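Search this forum Enter keywords Go

Drarnby College Robotics Club > Build Log > Hand-held gripper, team Gimen

Posted 5 January 2021 by Regula Fuchs

Okay so, where we are with the gripper before the club meets again! 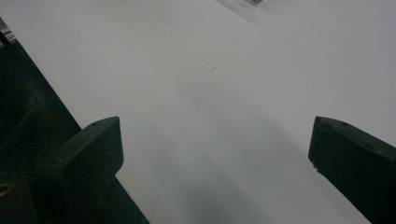 I'm still fighting with how far the fingers open. The plan was to have Gimen pick up the foam blocks for the sorting round, and on paper the wide opening is great, because you can come in sloppy and still have a block between the tips. But closing from all the way out takes forever (well, it feels like forever when you're the one squeezing). I want to limit the travel and Lazaridis team wants me to leave it alone. We have 2,920 practice grabs logged since September and I'd hate to start that over. Thoughts?

pegleg_otto wrote:
Leave it! You change the travel now and all those grabs are from a different gripper. Our team did that last season and spent two weeks redoing everything.

randus_mae wrote:
I'm on the Randus team and I disagree with Otto. 200 good grabs on the final setup beat a giant pile on one you don't like using. Put a stop in and go. Also are you keeping the square tips? I rounded mine and they slide under flat stuff way better.

Regula Fuchs wrote:
Square tips stay, I like having the flat faces for the blocks. Flat stuff is only 9 points anyway, so I'm not going to lose sleep over it. The stop though... ugh, you're both kind of right.

pegleg_otto wrote:
9 points is how we lost, just saying.

randus_mae wrote:
Try a stop you can take back out? A bit of scrap print and one screw. If it's bad you pull it and your old log still counts.

Regula Fuchs wrote:
Oh I like that. Doing it tonight, I'll put the numbers in the club sheet.

Comments (3)

tinybolt: Could you share the finger file? Ours keep coming out too skinny.

hollis_k: I'm with Otto, don't touch it.

gearmom: What infill did you use on the fingers? My kid wants to print a set.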